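Surgical robot demo at the Lurbridge open day, anyone else go?

kettle_drum
April 25, 2025
Drove 53 miles for this. The flyer said "autonomous suturing, live." We got two arms working on a practice pad and a guy from Prarnolel talking over the whole thing. I stood there through 2 runs and still can't tell you which parts the software decided and which parts came from the person at the console. I asked. He said "it's a blend." A blend of what?

ostrich99
I was there too and I think you're being hard on them. Tying knots in thread that thin is difficult for people, never mind arms. I was impressed.

kettle_drum
Difficult, sure. My problem is the word "autonomous" on the flyer.

mossyroof
Same pitch at the Lernbridge one in February. They took questions for 8 minutes and spent most of that on funding.

ostrich99
The console was there for safety. They said so at the start.

kettle_drum
They said so after somebody asked. And look at the stitches. One has a huge lump of a knot, another has a tail hanging way down past the cut, and there are loose bits of thread lying all over the pad. If a student handed that in, would they pass?

mossyroof
Depends on the student. I'd want to see it on something that moves and bleeds before I got excited either way.

kettle_drum
Agreed on that. I'm emailing Prarnolel to ask for the log of who or what did each stitch, and I'll post whatever they send back.
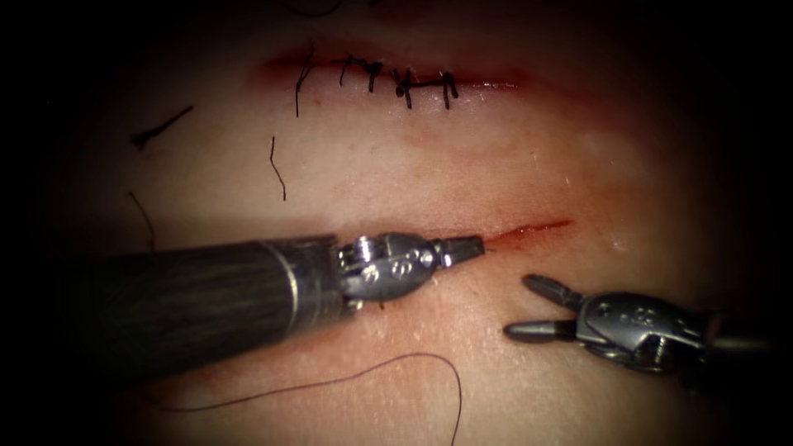
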